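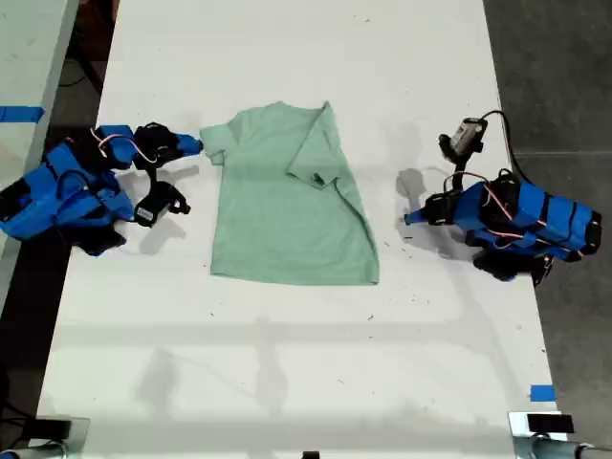 A two-arm folding cell at the Gekance open day, with a T-shirt partway through a fold.

Open day at Gekance: folding cells and teleoperation

Gekance opened its Tratimley workshop to members on Mar 27, 2026. The program covered three stations: bin picking, cable routing and garment folding. This item deals with the folding station, which drew the most questions and ran over its slot twice.

The station uses two small arms set on opposite sides of a white work table, each fitted with a pointed-tip gripper. Housings are 3D-printed in blue and carry hobby-class servos. A camera module is bracketed above the wrist. Gekance prints the housings in house and replaces them when they crack, which the staff put at a few hours of print time and very little money. The servos are the larger expense and the more common point of failure. Gear wear in the wrist joint was named as the main cause of downtime over the winter.

Control software is Mahuika, developed on site. It handles recording, playback and policy execution from one interface. For the demonstration the arms were first driven by an operator using a matched pair of leader arms, then switched to the trained policy. The handover took a single key press.

The task is a short-sleeved T-shirt laid flat. The sequence brings each side of the garment in toward the middle, sleeve included, and then folds the length in half. The policy shown was trained on 944 recorded folds by several operators. An earlier version, trained on 300, handled the first side fold acceptably but tended to lose the second sleeve. Staff attributed this to a lack of variety in starting positions in the first set and not to the smaller number alone. No controlled comparison has been run.

During the afternoon session the policy was given 37 attempts. A fold was logged as complete if the shirt ended as a rectangle with no sleeve showing. Results by attempt will go out with the July issue once Gekance has checked the log against video. Average time for a completed fold was 115 seconds. An operator on the leader arms was visibly faster, and a person with two hands is faster still.

Several points came up in discussion:

Grasping a single layer. The pointed tips pinch the fabric at an edge and pick up one layer more reliably than wide flat fingers did in earlier trials. They also slip more often on thin jersey. A rubber-coated tip is under test.

Lighting. Shadows from overhead structures fall across the table and shift when equipment is moved. The policy tolerated this at the open day. Gekance still recommends fixed lighting for anyone building a similar cell.

Calibration. The arms are rechecked each morning against tape marks. Drift of a few millimeters is enough to spoil a sleeve grasp.

Fabric. Only cotton T-shirts in adult sizes have been tried. Towels are next, followed by long sleeves.

Gekance is preparing a parts list and assembly notes for the arm under the name Brosto. Members who want the draft can request it through the newsletter address. The printed parts fit a standard desktop printer bed, and the notes cover wiring and servo numbering, where most first builds go wrong.

A second visit is planned for July, limited to the folding and cable routing stations. Places will be assigned in order of request. Closed shoes are required on the workshop floor, and bags must be left at the front desk.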